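Saturday, January 23, 2021

# Cletton Hall Users' Meeting – Minutes

Held by phone. The August minutes were taken as read, though two members said they had never received them.

## 1. Heating

The chair reported that Brondura has quoted again for the boiler. The new price is the old price plus 898 dollars, and the only change anyone could find in the quote was a longer warranty on parts that have never failed. Asked whether the work would cut the gas bill, the chair read out a sentence from the brochure. Members did not feel this answered the question.

It was pointed out that the same firm told us three winters ago that the pump was the problem. We replaced the pump. The back hall is still cold.

**Agreed:** ask for the quote in writing, line by line, and get a second one from Grewal before anything is signed.

## 2. Hall history booklet

A draft was circulated. The text gives the opening as 1898, but the only source for this is the stone over the side door, and the stone was moved from another building. The author of the draft was asked to say "by tradition" or to find a paper record. The author felt this was fussy. The meeting did not.

The print run is set at 200. The last booklet had the same run and most of it is still in the loft. A smaller run was suggested and will be priced.

## 3. Kitchen and shared tableware

The proposal is to sort the shared plates and sell the odd ones. The plates with the green band and Chinese lettering would be kept.

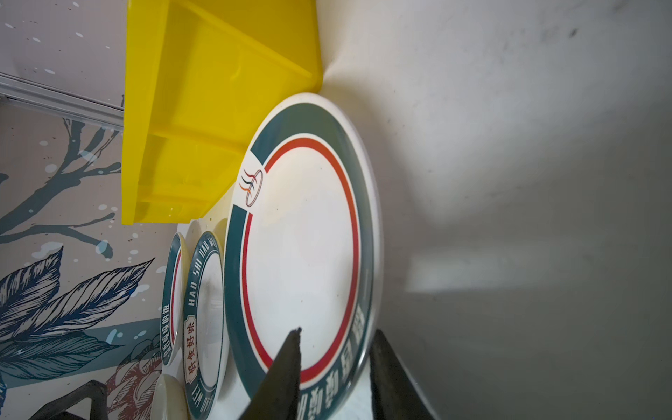
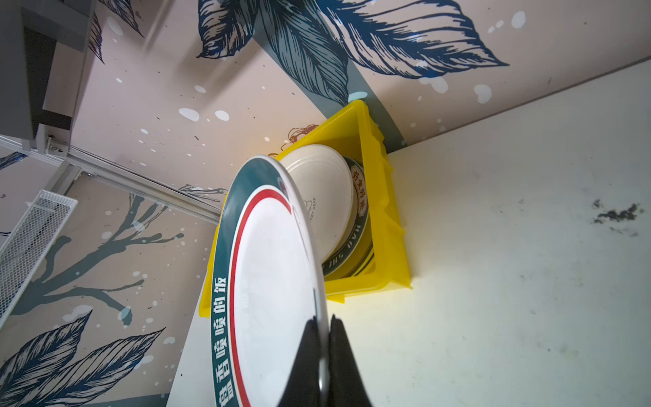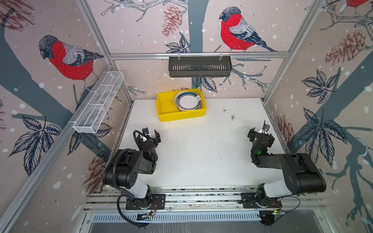 The member in favor expects the sale to raise 99 dollars. No one could say how that figure was reached, and it seems high for plates without a set. There was also a question about where people would eat from if the supper in August goes ahead, as the last clear-out ended with us renting dishes at more than the sale had brought in.

Labels for the kitchen cupboards were discussed again. The present labels are ignored. New labels will probably be ignored as well, but they are cheap.

**Agreed:** no sale until the supper is settled. Labels to go ahead.

## 4. Online booking

Zinley offered a free trial of its booking system. The trial asks for a card number, which several members did not like the look of. The paper diary has had one double booking in the past year – and that was a handwriting problem.

The secretary tried the demo and found that it would not take a booking ending after midnight. The sales desk called this "a setting" but has not said where the setting is.

**Agreed:** stay with the diary. Look at it again if Zinley answers the question.

## 5. Parking

The complaint about cars on the grass was read. It is the same complaint as before, with the same photocopied map. Cones were suggested. The last cones went missing within a week, and no vote was taken.

## 6. Any other business

- The side gate still sticks. It was reported as fixed in August.
- A request to paint the lobby was put off until someone offers to do it.
- Keys: two sets are signed out to groups that no longer meet. Letters to be sent.

Next meeting to be set once the Grewal quote is in. Meeting closed with item 5 unresolved.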